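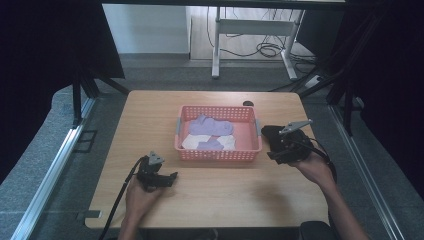

The sock basket, with a gripper in each hand.

I spent most of May going back and forth between two sets of hand-held grippers, and a few people have asked which ones I kept. The short version is that I kept the Renero pair and sent the Hasomus pair back. The longer version has more to do with cables and socks than I expected.

Both sets work the same way. You hold one in each hand, do the task yourself, and the jaw opening and hand position get logged along with the head camera video. Later the recordings get turned into something the arms can train on. I run the logging through a Navarrete controller box, which I already had from last year and didn't want to replace.

The task was folding and sorting small laundry out of a pink plastic basket. Two purple socks and a white cloth go in, and you take them out one at a time, lay them on the table, and put the socks together. It sounds like nothing. With fingers it takes a few seconds. With two jaws and no sense of touch it's slow, and a bunched sock is a lot harder than a flat one. The cloth is the worst of the three when it ends up on the bottom, as the jaws like to pick up whatever is on top along with it.

I did 200 runs with each set, same basket, same socks, same table. I threw out the ones where I dropped something on the floor or where the log had a gap in it.

The Hasomus grippers are lighter and I liked them for the first hour. The trigger is soft and the jaws close all the way, so thin cloth doesn't slide out. The problem was the connector. It sits at the back of the body and comes straight out, and every time I turned my wrist inward to reach into the basket the cable pushed against my forearm. After enough of that the plug works loose. I lost 8 runs to it in one afternoon and taped it after that, which helped some.

The Renero grippers are heavier and the trigger is stiff. My hands were sore after the first day and less so after the third. The log never dropped, though, and the jaw reading came back to the same zero every time I closed it. With the Hasomus set the zero drifted over a session, so I was recalibrating at lunch and again before I quit.

I also tried the Zidska wrist mounts on both, to get a close view of the jaws. I took them off again. They add weight out at the front where you feel it most, and for this task the head camera sees down into the basket well enough. I may put them back on if I move to something smaller than socks.

A few notes on the setup, for anyone doing the same thing:

Let the cables hang off the table. The left one goes over the front edge and the right one goes around past my wrist - I tried clipping both to the frame rail and it was worse. They need slack.

Sit down. I did the first batch standing and my head moved around too much, so the basket kept leaving the video.

Pick a basket color that doesn't match the cloth. I started with a white one and the white cloth was hard to make out against it when I was checking the footage.

Counting practice runs and a couple of older tasks, I'm at 2236 recordings now, and 1081 of those are ones I'd use for training. That ratio isn't great. Most of the bad ones are from early on, when I was changing something every day and not writing it down.

Next I want to try the same task with the basket moved further left, and then with more socks in it. I also need to redo the drivers on the Navarrete box, which still wants both grippers plugged in before it boots or it swaps left and right. I've been caught by that more than once.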